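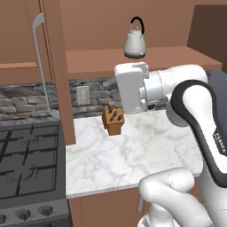 Mavis Wojcik wrote in to ask whether I would trust a robot arm with her kettle, and her own answer was no, because she fills it to the top and her stove is a foot from where she stands to pour. She has read too many promises about kitchen robots, she said, and would like one straight review from a person with no share in the company.

I'll try. I have had Ballura for 3 weeks. It is a practice kitchen that runs on a desktop computer, made by Skellell, and it lets you set a simulated arm to work on chores before you spend money on a real one. You get a stove, a marble counter, a knife block, a kettle up on a shelf, and an arm. You write a task or pick one from the list, press run, and watch.

Setup took most of an evening. The installer asks for a folder and then ignores it, so look in your home directory if the files seem to be missing. After that it ran without trouble on a computer I bought for office work, though the fan was loud.

I ran the kettle task 400 times over those weeks, most of them overnight. The job is to take the kettle off the shelf and put it down on the stove. With the settings that come in the box, the arm did it a bit more than half the time. The usual failure was a bad grip on the handle. Sometimes it bumped the shelf on the way in and pushed the kettle back where it couldn't get hold of it. When I moved the kettle's starting place by 2 inches, the results got clearly worse, and I had to retrain for most of a day to get them back.

It is slow. A good run takes longer than I would take with my coat on and the phone in my hand. And the kettle in my runs has no water in it. Ballura has a liquid setting, marked as a test feature, and it crashed on me each time I turned it on. So on Mavis's question I have nothing useful to report except that I wouldn't either.

Opening and closing cabinet doors went better. Once the arm had the handle it rarely lost it. I would believe a machine could do that part in a real kitchen now, if the kitchen stayed the same from one day to the next. Mine doesn't.

I also tried Grotau, which costs less and is aimed at small shops. It has bins, a bench and a conveyor, and its sorting task worked nearly every time. Parts on a belt are an easier job than a kettle on a shelf, and it shows. If you run a small shop and want to know whether an arm could load your parts, start there.

The Ballura manual is 6 pages and skips the camera settings. Anel Ndlovu keeps a longer set of notes on the user forum, and I got more from those than from Skellell's support desk, which answered one of my messages.

I would buy it again for learning. As a guide to when I can stop doing my own kitchen chores, it tells me to keep my hand on the kettle for now. The license is per computer, and moving it to a new one means writing to support, so pick the computer you plan to keep.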